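Open day at Cilura: a look at the Trimier tabletop arm

I went to the Cilura open day in May with my wallet firmly shut, and it stayed that way. We run a small sorting and packing room and I keep being told that a tabletop arm would pay for itself. The Trimier is the one people keep sending me links to, so when the Iltcombe showroom put on an afternoon of live demos I drove over to see it do something without music playing over the top.

Short version: better than I feared, well short of the brochure. Longer version follows.

Getting in and the talk

Sign-in was quick, parking was not. The talk started at 1:30 and ran twenty minutes over, mostly slides about "flexible work cells." The speaker, Bontu Asfaw, was good once she got off the slides. She knew the machine and did not dodge when I asked what it drops. Her answer was thin things, shiny things and anything soft, in that order. I wish the website said so.

What she would not give me was a failure rate. I got one figure, 2288 picks logged on the showroom unit, and when I asked how many of those had needed a person to step in she said they were still going through the log. Fine. I'll treat it as a number with no meaning until they finish.

The demo

They had three stations and I spent nearly all my time at the block station, which drew the smallest crowd. You ask for a shape and a color, an operator types it in, and the arm is supposed to go and get it. It's a toy task, but I'd sooner watch a toy task done live than a factory job done on video.

The board they use is a big pale wooden one sitting on blue pegboard. I liked that the blocks were bunched together. Most demos I've been to space everything out like a dinner table, with a hand's width around each piece, and then of course it works. At this one a blue block and a blue prism stood in front of a pair of yellow ones, with the yellow heart partly tucked away behind the prism, the red and green cylinders were touching in the far left corner, and the two stars overlapped down by the arm.

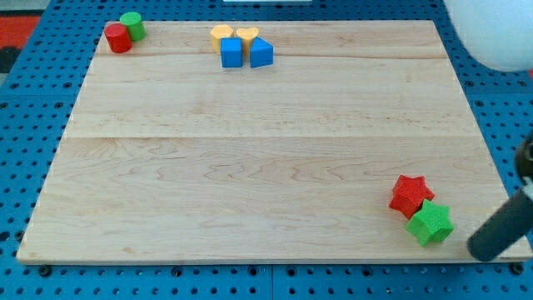

How it did

I asked for the yellow heart first, as the awkward one. The arm came over, stopped, went back, came in from a different side and took it, nudging the prism on the way out. Call it a pass. The green star was clean. The red cylinder took two tries, and on the first it shoved its green neighbor a good inch toward the edge. A man behind me asked for "the yellow one next to the blue one," and the operator retyped that as something simpler before pressing go. I'd like to know how often that happens.

It is slow. I could have cleared that board by hand while it was thinking over the heart. The staff line is that it doesn't get tired, and I accept that, but neither does a chute and a couple of bins, and mine cost me 587 dollars all in.

Noise is the pleasant surprise. We talked across the station at normal volume the entire time.

What I couldn't find out

Whether it copes with bad light. The showroom was bright all afternoon, and our packing room has one window and a tube that flickers. I asked if they could switch some lights off and was told not with visitors in.

Also, who fixes it. Service goes through Gebretsadik, a separate outfit with its own contract at 800 a year. Nobody from there was present. The leaflet says "prompt response," and I have a drawer full of leaflets that say that.

Price

The arm alone was quoted to me at more than 3000 dollars, before the gripper and before the service contract. Ask for the full sheet. I had to ask twice, and the gripper turned out to be on the second page.

Would I buy one?

Not on what I saw. If you have a light, steady job with rigid parts and no great hurry, go and look for yourself, and bring your own parts in a bag. I hadn't thought to and I regret it. Ms. Asfaw said they'd be willing to try visitors' items at the next session if you email ahead, so I have a box of our worst offenders set aside: blister packs, foil pouches and a rubber gasket that even my own people drop.

Three stars out of five for the machine, four for the afternoon. The coffee was decent. Get there before 1 if you want a parking space.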